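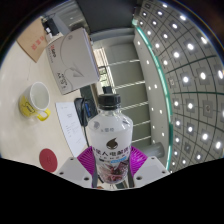

Reading the woman at the well slowly
Speaker notes, Doston reading group, Tuesday, July 28, 2020

Opening
Thank everyone for coming. Mention the handout has 2 sides, as last time half the room only found the first.
Say what this talk is: John 4, read at walking pace. I am not going to settle who wrote it. Anyone hoping for that can have their evening back now.

Where we usually go wrong
We meet the woman already knowing too much about her. Five husbands, noon, alone - and we have her tried and sentenced before she has put the jar down. The text gives no reason for the husbands. Widowhood would do it. So would being sent away by men who could do so and she couldn't.
Tell the Plinness story: sermon on this chapter, 62 minutes, the word "sinful" in every one of them. The word isn't in the chapter. I checked during the sermon, there was time.

Who gets to ask questions
Read verses 7 to 15 aloud. Do not do voices.
She asks better questions than Nicodemus does one chapter earlier, and he has had the schooling. Let that sit. Drink some water. 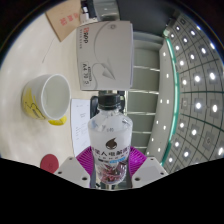 The phrase "living water" ought to slow us down. In ordinary speech it meant running water, from a spring or stream, so she takes him at his word and points out he has no bucket. We tend to smile at her for this, as if we would have caught the deeper sense at once. But water is a plain thing before it is a picture of anything. Think of a clear plastic bottle with a black screw cap and "electrolyte" on the label in Chinese: you'd want to know what was in it and how to get the top off, and you would leave the symbolism for later. She does the same, and gets a long answer.

Method, briefly
Three readings: for the plot, for the speaker we ignore, for ourselves. Skip the Zasholm notes if running late. They come to 191 pages and I have yet to need page two.

Discussion
Why does she leave the jar behind? Allow silence. Fahy edition readers, the note is at the back.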